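Notebook, chores bench
31/03/2019

Went back over the laundry question after Blair Leckie asked again whether we could promise Plunirbridge anything by December. My answer is still no for mixed loads in a home. Towels of one size, presented flat, yes. A basket with whatever a family has put in it, no.

Log so far for basket work: 211 attempts, 52 complete. Complete means every item out of the basket and set down in the right pile, no human touch. Most failures are at the first grasp. The pads close on two layers, or on one layer and the basket wall. The open grid sides are bad for this. A fingertip that goes through a square opening has to be backed out straight, and the planner does not know that.

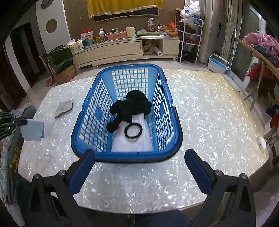

Notes: Tiburcio Valdovinos. Checked: Skye Ritchie

Item types, blue basket on the mattress. White cloth on the floor of the basket, black plush toy on top of it, black ring in front of the toy. The order matters. Toy first, then ring, then cloth. If the cloth goes first the toy rolls and the ring is lost in the folds. The toy is the easy one: thick, soft, tolerant of a bad approach angle. The ring is the hard one. It is thin and dark, and depth gives almost nothing on it. Myfanwy wants to drop small items from the scoring. I don't. A person doing laundry picks them out without thinking, and a machine that leaves them in has not done the chore.

Mattress cover: the iridescent flecks are a worry for the depth estimate, speckle noise in the height map. Try the Kinex filter before changing the cover.

Cloth over the mattress edge needs its own category. Hanging fabric and lying fabric fail differently and I have been logging them together. Split from Monday.

Compared with the shop floor: Arabzadeh's bin picking is at 1,000 cycles between stops, but with rigid parts, one part number per bin and fixed light. Not a fair comparison, and Blair should stop quoting it.

To do: re-score the 22 runs marked "partial". Ask Torquil for softer pads.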